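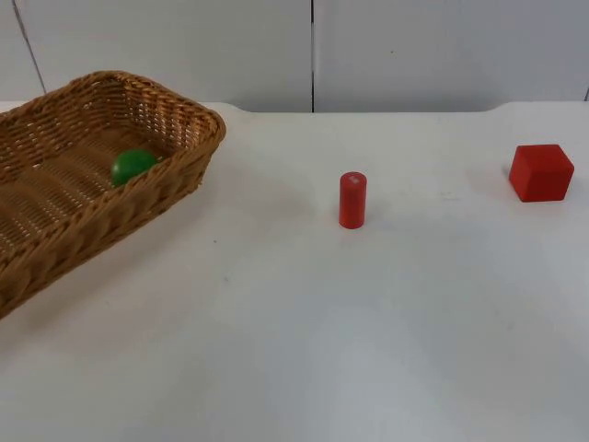

Wicker basket, red cylinder and red cube on a white tabletop.

Mar 11, 2026

Reading the Bevville purchasing survey

The February manufacturing survey for the Bevville area came out this week, and the headline index went up again. Local coverage treated it as a growth story. I went through the component tables and I think the reading is weaker than it looks.

The index is a diffusion measure. Each firm reports whether a given item rose, fell or stayed the same compared with the month before. The size of the change is not recorded. A plant that adds one order counts the same as a plant that doubles its book. With a panel of 40 firms, a few of them moving from "same" to "higher" is enough to shift the result by several points.

Supplier delivery times are the second problem. Slower deliveries push the index up, on the theory that busy suppliers are late suppliers. That holds in a normal expansion. It does not hold when the delay comes from freight, and the rail link through Plondonwood has been on reduced hours for 3 weeks. Take delivery times out, reweight the other components, and most of the February gain goes away.

New orders did rise, and 14 firms reported higher export orders. I would put more weight on that if the stocks of finished goods had gone down in the same month. They went up. Either production ran ahead of sales or the orders were booked late and had not shipped by the cutoff. The tables don't separate the two cases.

Employment was flat. Backlogs were flat for the second month. Erdem, the largest employer on the industrial side of town, has kept its hiring freeze in place until June, so I don't expect the jobs component to move before then.

Input prices are the one series I would call clearly informative. They have now risen for 8 months in a row, and output prices have not followed. Prasley has the same gap in its own survey, with a slightly different panel and the same questions. Margins in both places are getting thinner.

I'll rerun the reweighted series when the March numbers are posted. The spreadsheet still has the old seasonal factors in it, which need replacing first.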